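Subject: Re: [selside-tenants] Roller blinds, cord or chain?

On Saturday someone in the B building wrote:

> We're replacing the blinds in the two front rooms and the
> supplier gives us a choice of cordless or beaded chain. The
> cordless ones come out at 575 for the set, the chain ones are
> a good deal less. Does anyone on the list have the chain kind,
> and do they hold up? Our last set was spring loaded and half
> of them wouldn't stay down. Also, do we need permission from
> Vollside before drilling?

To take the last question first, you do need to tell Vollside, but it's only the short form on the Selside page, and mine came back in 2 days. They want to know whether you are fixing to the frame or to the wall above it. Say wall if you can. The frames are theirs, and they will ask you to fill any holes when you leave.

We have had chain blinds in the whole apartment for three winters, bought from Bianchini, and I would buy them again. The mechanism is a plastic clutch at one end of the tube. You pull one side of the loop to raise and the other to lower, and the blind stays where you stop. I have replaced one clutch in that time. It was in the kitchen, where it gets used most, and the part snapped in without taking the brackets off the wall.

A few things I would do differently:

Measure each window separately, top and bottom. Ours differ by almost half an inch from one side of the living room to the other, and I ordered them all to the same width. One rubs.

Decide which side the chain goes on before you order. Bianchini will switch it later but they charge for it, and you are without the blind for a week.

Get the chain tensioner and screw it to the wall. If you have small children or they visit, don't treat this as optional. A loose loop is a strangling hazard. The Grokano ones I bought separately were fine, and they came with screws long enough for our plaster.

On cordless, my neighbor has them and likes them, but her windows are behind a sofa and she has to kneel on it to reach the bottom rail. I think that is the real difference between the two — with a chain you can stand off to the side and work the blind at arm's length.

The fabric was 43 a panel extra for the lined version when I ordered. I paid it for the bedroom only. In the front rooms the plain fabric is enough, unless the street lamp bothers you.

If you want to see a chain blind before deciding, I'm home most evenings after 6.

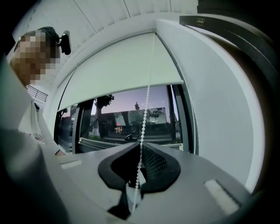 Chain color is the other thing to settle when you order. Bianchini had white and gray plastic and a metal one when I asked. I'd go with white beads on a string, the kind hanging down in front of the window in the picture, with the small round beads. The metal chain looks good but it rattles against the glass when the window is open, and I took mine off after a month.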